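졸업설계 중간보고서
휴대형 그리퍼의 손가락 패드 및 카메라 배치 비교
제출일: 4월 19일 화요일

1. 목적
본 과제는 가정 환경에서 조작 시연 데이터를 수집할 때 사용하는 휴대형 평행 그리퍼의 구성을 비교한 것이다. 비교 항목은 손가락 패드의 형상과 카메라 장착 각도이다. 로봇 팔에 장착한 상태의 평가는 범위에서 제외하였으며, 모든 시연은 사람이 손잡이를 쥐고 수행하였다.

2. 장비 구성
그리퍼 본체는 Welside 도면을 기준으로 제작하였다. 패드는 평면형(A), 세로 홈형(B), 요철형(C)의 3종을 준비하였고, 모두 동일한 체결부를 사용하므로 본체를 분해하지 않고 교체할 수 있다. 카메라는 본체 상부에 고정하고 손가락 끝과 작업면이 함께 보이도록 광각 렌즈를 사용하였다. 영상과 개폐량 신호의 시각 동기화에는 Firidance 기록 프로그램을 사용하였다. 초기 버전에서는 개폐량 신호가 영상보다 늦게 기록되는 문제가 있어 1월에 수집한 자료는 분석에서 제외하였다.

3. 시험 방법
시험 장소는 Histstead 주거동의 생활 공간이다. 실험대 위의 규격 블록만으로는 패드 간 차이가 잘 드러나지 않아 형상과 표면이 다른 생활용품을 대상물로 추가하였다. 한 회의 시연은 접근, 파지, 들어올림, 내려놓기로 구성하고, 대상물이 손가락 사이에서 돌아가거나 떨어지면 실패로 기록하였다. 패드당 시연 횟수는 400회로 통일하였다.

대상물은 의도적으로 정렬하지 않고 서로 겹치거나 기대어 놓은 배치를 포함하였다. 얇은 알약 포장 위에 원통형 용기를 얹고 그 옆에 봉제 인형을 둔 배치가 대표적이다. 이 경우 손가락이 진입할 수 있는 방향이 제한되며, 체크무늬 식탁보는 영상에서 대상물 경계를 구분하기 어렵게 하는 조건으로 사용하였다.
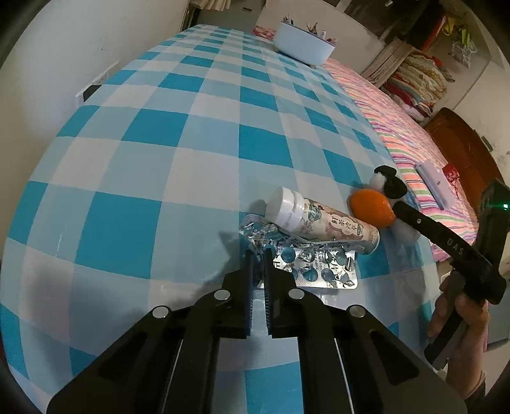
4. 결과
4.1 패드 형상
원통형 용기에서는 B와 C의 차이가 작았고, A는 용기 축이 손가락과 어긋난 상태로 접근할 때 회전 미끄러짐이 잦았다. 얇은 포장류에서는 순서가 달라졌다. A는 가장자리를 집는 데 유리하였으나 C는 요철 사이로 포장이 휘어 들어가 들어올림 도중 자세가 변하였다. 봉제 인형은 세 패드 모두 파지가 가능하였으며 유의할 만한 차이를 확인하지 못하였다.

4.2 카메라 배치
장착 각도를 세우면 손가락 끝의 접촉 여부를 확인하기 쉬우나 작업면 안쪽의 정보가 줄어든다. 각도를 눕힌 경우에는 반대로 주변 물체가 넓게 기록되지만 얇은 대상물이 손가락에 가려졌다. 두 각도 모두 화면 가장자리의 왜곡이 커서 위치 추정에는 중앙부 특징점만 사용하였다. 추정이 중단된 구간은 대부분 무늬가 없는 벽을 향해 빠르게 이동한 때에 발생하였다.

4.3 데이터 정리
예비 촬영을 포함한 전체 기록은 3253건이며, 동기화 오류와 추정 중단 구간을 표시한 뒤 보관하였다. 한 건의 검수에는 약 5분이 소요되었다. 검수 기준은 Zheng 양식을 따르되 '부분 성공' 항목은 판정자 간 차이가 커서 삭제하였다.

5. 한계 및 향후 계획
파지력을 직접 측정하지 않아 미끄러짐의 원인을 패드 형상과 조작자의 쥐는 힘으로 분리할 수 없다. 조작자가 패드 종류를 알고 있었던 점도 결과에 영향을 주었을 가능성이 있다. 다음 단계에서는 손잡이 링크에 힘 센서를 추가하고 패드 교체 순서를 무작위로 정한다. 카메라는 눕힌 각도를 기본으로 하되, 손가락 가림을 줄이기 위해 장착 위치를 좌우로 옮긴 조건을 추가로 시험할 예정이다.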